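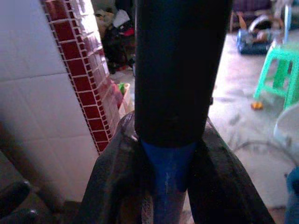 White wall tiles with a border of small dark red ones.

The return of the tiled border

Square white tiles laid in a plain grid have long been the economical choice for working rooms. At Trorcombe, where 18 rooms are being refitted, the Strachan workshop has kept to that tradition and allowed one extravagance: a narrow strip of glossy red, edged in white. Each room requires almost 200 of the small red pieces, set by hand. Thin grey grout holds the pattern together. The remaining six rooms will be tiled in November.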